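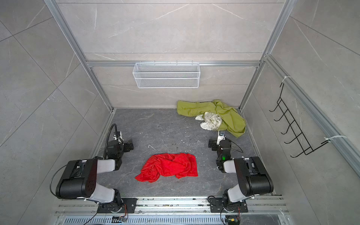
I've been down a family history hole since June, and I have to write some of it down before I lose track of which folder is which.

It started with my great-grandfather's entry papers. We always knew he came over by ship as a young man, and we always knew there had been "some trouble with the forms." That was the whole story as my grandmother told it. She'd say it while peeling something and then change the subject, and I never pushed, because you didn't push her!

So this summer I finally sent off for copies. I got back 18 pages, which felt like a fortune. Most of them are dull in the way old government paper is dull (stamps over stamps, somebody's initials, a line crossed out and typed again one inch lower). But on the fourth page there's a box for "race," and it has been filled in three different ways by three different hands. The first answer is his, I'm pretty sure, since it matches his signature. The other two are clerks. They didn't agree with him, and they didn't agree with each other either.

I sat and looked at that box for a long time.

What gets me is how ordinary it all was. Some man at a desk had a rule in front of him and a line of people waiting, and he picked a word. Then that word followed my great-grandfather to his next set of papers, and the next. When he applied to bring his sister over, the letter back quotes it. She was refused. There's a second application two years later, also refused, and after that the file has nothing about her at all. I had never heard her name until I read it there. My mother hadn't either.

I wrote to Rajkumari Bajpai about this, who I know from the Bassey reading group and who has spent a lot more time with immigration files than I have. She told me to stop reading the letters and start reading the margins. I thought that was a bit grand, but okay, I went back and did it. And there in pencil, sideways, next to the sister's name: "see general instruction." No number, no date. Rajkumari says those instructions often weren't public, and that you have to go find them in a different set of records under a different heading. One box she wants me to look at is closed until 2032. I laughed out loud when I read that. What could possibly be in there that can't wait six more years, or that couldn't have come out already?

I did the thing you're not supposed to do and read the comments on an online discussion about all this. Lots of people saying "well, everybody's grandparents had to fill out forms." Sure. Mine filled out the form too. The trouble is what was done with the answer. I typed a very long reply and deleted it, and then I cleaned the kitchen.

Anyway, where I am now. I have the passenger list, and there are 200 names on it, give or take the ones I can't read. A few have a small check mark beside them and I would love to know what it means. His has one. The family listed right under him doesn't. If you've seen marks like that on lists from the late twenties, please write to me, I'm begging.

I also still need to find out what happened to the sister. I have a town, a spelling I don't trust, and one photograph that may or may not be her. My mother thinks the chin is right. My aunt thinks it's a neighbor. They've been arguing about it on the phone for a week, and I've been told I can't be neutral.

More when the next envelope shows up.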